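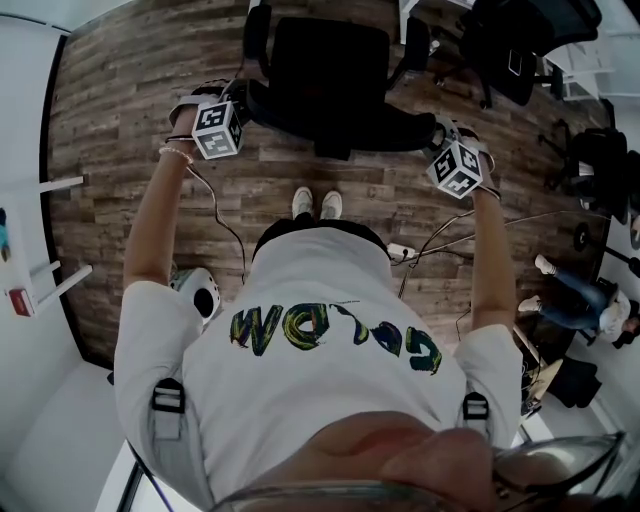
Seul-gi Yeo wrote to ask whether the Flindel 20 would still get her through a full day once it was a couple of years old, and whether the price drop meant a new model was coming and she ought to wait. Both are fair questions, and we get them often enough that they may as well go at the top of the page.

On the first one: yes, for most people. The battery in the Flindel 20 is rated to hold most of its charge for 700 full cycles, and very few of us run a phone from full to empty every single day. If you stream video on the bus both ways and play games at lunch you'll get there sooner, of course, and when you do, we can fit a new battery at the Stilcombe counter while you go and have a coffee. On the second: Flindel hasn't told us about a replacement, and we won't guess at one. What we do know is that the handset is a good deal cheaper than it was in the spring, and it's the same phone.

Flindel 20 unlocked smartphone
Now $553
You save $55 on our previous price
Free pickup in store, or shipping to your door

We've been fond of this phone ever since the first box was opened on the shop counter. It sits nicely in a smaller hand, the volume buttons are where your thumb expects them to be, and the screen stays readable outdoors on a bright day (turn the automatic brightness on, it ships turned off for some reason). It comes unlocked, so you can put in the SIM you already have, and there's room for a second one if you like to keep work and home apart or pick up a local number when you travel.

The camera is a pleasure for everyday pictures, birthday cakes and dogs and so on. It's a little slower in dim rooms, and if you mostly take photos at concerts or school plays you may be happier with the Flasus, which costs more and is noticeably heavier. Come in and try the two side by side! We keep both charged up at the front of the store and you're welcome to take as long as you want over it.

What's in the box
Flindel 20 handset
USB-C charging cable
SIM tray pin
Quick start booklet
There is no wall charger in the box. Any decent USB-C charger will do, and you very likely have one in a drawer already.

Colors
Slate, cream and dark green. The reduced price applies to all three, though green has been selling fastest and we can't promise it will be on the shelf if you drop by without calling first.

Trading in your old phone
Bring it along with its passcode removed and we'll give you a figure on the spot. A cracked screen is fine, it just lowers the offer. Please back up your photos at home beforehand, as our store Wi-Fi is not the quickest and a big library can take most of an afternoon.

Cases and screen protectors
The slim Kubíček case fits well and leaves the charging port clear. Cases made for last year's model do not fit, the camera bump has moved.

Returns
Unused phones can come back within 20 days with the receipt and the original box. Repairs and battery fittings are done every day except Sunday, and the last drop-off is at 4 p.m.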